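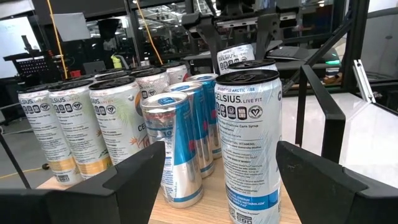 ## Running a house for children who live in two of them

We've been a two-address family for a good while now, and a fair number of the letters that come in to this page are from parents who have just started. They ask about the big feelings, naturally, and I'm not the person for most of that. What I can offer is the household side of it: bags, drawers, chargers, the swimming kit that is always at the other house. A lot of the upset in our early months came down to missing socks and a maths book left on the wrong landing, and once those were sorted the Sunday-night sort of mood lifted more than I'd expected.

### Stop packing so much

If you can possibly manage it, let each house have its own pyjamas, toothbrush, hairbrush, wellies and a week's worth of pants. It sounds expensive and it needn't be. We bought the second lot bit by bit from the school sale and the charity shop near the station, and asked grandparents for boring things at birthdays (they grumbled, then rather enjoyed it). A child who walks in with only a small rucksack feels like someone coming home. A child who walks in with a suitcase can feel like a visitor, and my eldest told me so in those words when she was eight.

What still travels, in our case:

- school bag and whatever is due in
- glasses, inhaler and any medicine in its original box
- the one soft toy that can't be duplicated, and please don't try
- musical instrument
- a coat, in winter

Everything else has a twin or stays put. Clothes will drift from one house to the other whatever you do. We keep a cloth bag on the back of the door for the strays and send it across when it's full, with no remarks attached.

### The handover shelf

Pick one spot by the front door and let it be for nothing else. Ours is the low shelf of an old Platmont bookcase that had lost its back panel, with a shallow tray for each child. Letters from school go in the tray, library books go in the tray, and the recorder goes in the tray too, however much I'd like it to live in the shed. On the evening before a changeover the children empty their trays into their bags themselves. The little one needed me sitting on the stairs beside him for the first term or so, and now he does it while telling me about sharks.

Do it before tea if you can. By bedtime everybody is tired and it turns into a row.

### Two calendars that agree

Paper on the wall still beats the phone for small children, who can't see your phone. Use the same layout in both homes and the same two colours, one for each address, and let the child pick them. Mine chose green and a very loud orange. Colour whole squares in, edge to edge, so that a four-year-old can see where she's sleeping without reading a word.

I do mine a month at a time, in pencil first, then felt tip once the other house has agreed it. February is a nice short one to start with! If a date has to change, change it on both walls the same day and let the child see you do it. Rubbing it out quietly after they've gone to bed is tempting — I have done it — and it makes them check the calendar every morning for weeks.

### Labels that survive the wash

Sew-in tapes last longest and take the most patience. I bought a roll of 500 iron-on ones from Kidico in a fit of enthusiasm and I expect to be buried with what remains. They hold well on cotton and very badly on anything stretchy, so for leggings and swimming things I use a laundry pen on the care label and go over it again at half term.

Put the child's name on and leave the house off. Marking a jumper "Mum's" or "Dad's" seems practical and it does save an argument between grown-ups, but it's the child's jumper, and they notice.

### A drawer that is never tidied

Each child should have one drawer in each house that no adult goes into. Ours hold conkers, dead batteries, a great many folded notes and something sticky. When you live half your week elsewhere it means a good deal to come back and find your rubbish exactly where you put it. The same goes for a half-built model or a jigsaw on a board: slide it under the bed, cover it with a pillowcase and leave it for them.

If a drawer starts to smell, ask the owner to deal with it and offer them a damp cloth and some bicarbonate of soda.

### The first supper back

Keep it plain and keep it the same. We have pasta with cheese sauce, and have done so for so long that the youngest calls it "coming back pasta". You'll want 36 grams each of butter and flour for a jug of milk, which makes a sauce thick enough to stay on a spoon, and 225 grams of cheddar if you're feeding five and somebody's friend has come too. It can all be made ahead and warmed through slowly with a splash more milk.

Don't ask for news over it. Mine go quiet for an hour or two after a changeover, then talk without stopping in the bath. I used to fill the quiet with questions and got "fine" for every one of them.

### Photographs of the other house

Someone wrote in to ask whether to allow these in the bedroom, and my answer is yes, and put them at the child's own eye level. We use a strip of picture ledge over the bed. Removable hooks are kinder to paint than tack, provided you wipe the wall first and give the hook an hour before hanging anything on it. Pull the tab straight down when it comes off, never outwards, or you'll take a coin of plaster with it as I did in the back bedroom.

### Small things I'd forgotten to mention

- A spare house key with a trusted neighbour of each home.
- The same brand of toothpaste in both bathrooms, if you have a fussy one.
- A charger that is tied to the bedside table with string. It looks dreadful and it stays.
- Night lights of the same colour, so that waking in the dark looks familiar in either place.
- A stamped postcard in the school bag, for sending to whichever parent they are missing.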